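4. Experimental Setup and Procedure

4.1 Workcell

All trials were run at the Viratville site on a bimanual station. The left arm carries a multi-fingered hand and the right arm carries a parallel gripper with long, pointed jaws. Both arms are driven through the Jirkine control layer, which also time-stamps the camera streams. The study asks when a policy should rely on the wide head view and when it should rely on the narrow view from the wrist. The workcell was therefore arranged so that each view holds something the other lacks (Figure 3).

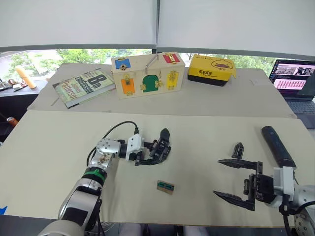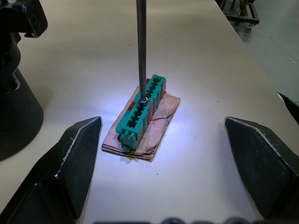
Figure 3. The two camera views used in this study. First picture: head view of the table, with the multi-fingered hand at left, the parallel gripper at right, and the background objects along the far side. Second picture: wrist view of a connector housing on folded cardboard between the open gripper fingers, with the tip of the thin metal rod inside one of the cavities.

The head view covers both end effectors and the greater part of the tabletop. Its main weakness is scale. A small part lying between the arms takes up very little of the image, and the openings in a connector housing cannot be told apart with confidence at that distance. The wrist view has the opposite weakness. It shows the walls between cavities clearly, but it says little about where the other arm is, and its content changes greatly with each small motion of the wrist.

Objects were left on the far side of the table on purpose. A hardcover book, a wooden lock box with small colored doors, and a printed yellow-and-black carton give the head camera a background with strong edges and saturated color. In early development, a policy trained over a plain background learned to treat any patch of strong color as the target. Keeping colorful objects in the head view during training removed most of this behavior. The policy is never asked to touch these objects, and any contact with them ends the trial.

4.2 Task

The task is cavity probing. A connector housing rests on a piece of cardboard, and the tip of a thin metal rod must be brought into a named cavity and held there. We chose this task for two reasons. It is a common step in the inspection of wiring parts, and it cannot be finished from either view alone. The approach phase needs the head view for clearance between the arms. The final alignment needs the wrist view, where the rod tip and the cavity walls can be seen together.

The cardboard is part of the task and is not treated as a fixture. A folded piece gives slightly under load and can shift on the table, so the pose of the housing at the start of a motion is not always its pose at the end. Earlier work on this type of insertion has often clamped the part. We left it free because a clamped part hides the errors that the wrist view is meant to correct. The folds and creases of the cardboard also produce straight lines close to the part, and these lines compete with the edges of the housing in any method that depends on contour fitting.

A trial is scored as a success when the tip is inside the named cavity and remains there for the full hold period. A tip that rests on a wall between two cavities is scored as a failure, even when it later slides into the correct one. A tip in a neighboring cavity is recorded separately as a wrong-cavity error, since this type of error has a different cause and, in a production setting, a different cost.

4.3 View Arbitration

The policy has two image encoders, one for each view, and a small arbitration module that assigns a weight to each encoder at every control step. The weights are not supervised. They are shaped only by the imitation loss on the demonstrated actions, together with a smoothness term that penalizes rapid switching. Without the smoothness term, the weights moved back and forth during the approach phase and the motion of the arms became uneven.

Four conditions were compared. The first uses the head view alone. The second uses the wrist view alone. The third joins the features of both views with fixed, equal weights. The fourth is the full method with learned arbitration. All conditions share the same encoder design, the same demonstrations, and the same training schedule, so that the only difference among them is the way in which visual input reaches the action head.

The network was initialized from the Wondier visual backbone, which was trained on tabletop images from our own earlier projects. The backbone was held fixed during the first stage of training and released during the second. Releasing it from the start gave lower training loss but worse behavior on the robot, most visibly in the wrist-only condition. We take this as a sign of overfitting to the surface of the table and to the lighting close to the part.

4.4 Demonstrations and Calibration

Demonstrations were collected by teleoperation in 12 sessions. Between sessions, the cardboard was lifted and set down again, the housing was turned to a new heading, and the background objects were rearranged by hand. No markers were placed on the part. Operators were told to work at a comfortable speed and to complete each motion even after a visible mistake – recovery motions were kept in the training set, and only trials with a hardware stop were discarded.

Both cameras were calibrated on 2021-08-18, before the first session, and the calibration was checked again after the last. The head camera had not moved by any measurable amount. The wrist camera had turned slightly in its mount. The evaluation was run with the original calibration values, on the view that a small drift of this kind is normal in daily use and that a method for combining views should be able to tolerate it.

Labels for the start of contact and the end of the hold period were assigned by Mehwish Yousafzai from the recorded streams, without knowledge of the condition. Where the rod tip was hidden in the wrist view by one of the gripper fingers, the label was taken from the logged joint torque and marked as indirect. Indirect labels were used for timing only and did not enter the success measure.

4.5 Evaluation Protocol

We follow the Usmani protocol for paired trials. For each starting layout, all four conditions are run in random order, and the layout is restored between runs with the help of an overlay of the stored head image on the live one. Restoring a layout by eye through the overlay proved accurate enough for the head view. It was less accurate for the wrist view, where a small rotation of the housing is easy to miss. For this reason, the operator also compared the live wrist image with the stored wrist image before each run and corrected the heading of the part where needed.

Window light was left uncontrolled. The blinds in the room were kept in whatever position they had at the start of a session, and the position was written in the session log. Glare on the rod is the most frequent result of a change in light. A bright spot near the tip can look like the edge of a cavity, and we return to this point below.

4.6 Observations on Learned Weights

The learned weights follow a clear pattern. During the approach, the head view dominates. As the rod nears the housing, weight passes to the wrist view, and the handover is complete before contact in most successful trials. The handover comes earlier when the housing is turned so that its row of cavities runs diagonally in the wrist view, and later when the row lies parallel to the line between the gripper fingers. We did not expect this result. One possible reading is that a diagonal row makes the spacing of the cavities easier to judge, which would raise the value of the wrist image at a greater distance.

Failures of the full method fall into two groups. In the first, the housing shifts on the cardboard at contact and the policy follows the old position for a short time before correcting. The correction is often sufficient, but it can leave the tip on a wall. In the second, a highlight on the rod is taken for a cavity edge and the motion ends too early. The fixed-weight condition shows both types of failure and, in addition, a tendency to hesitate above the part when the other arm is still moving in the head view. We believe that this hesitation is caused by the head features, which keep equal weight at a stage when they carry little information about the cavity.

The wrist-only condition produced careful final alignment but poor approach paths, and a number of its trials were stopped for clearance between the arms. The head-only condition approached well and accounted for most of the wrong-cavity errors. Section 5 reports the comparison by starting heading and examines whether the handover can be predicted from the head view alone.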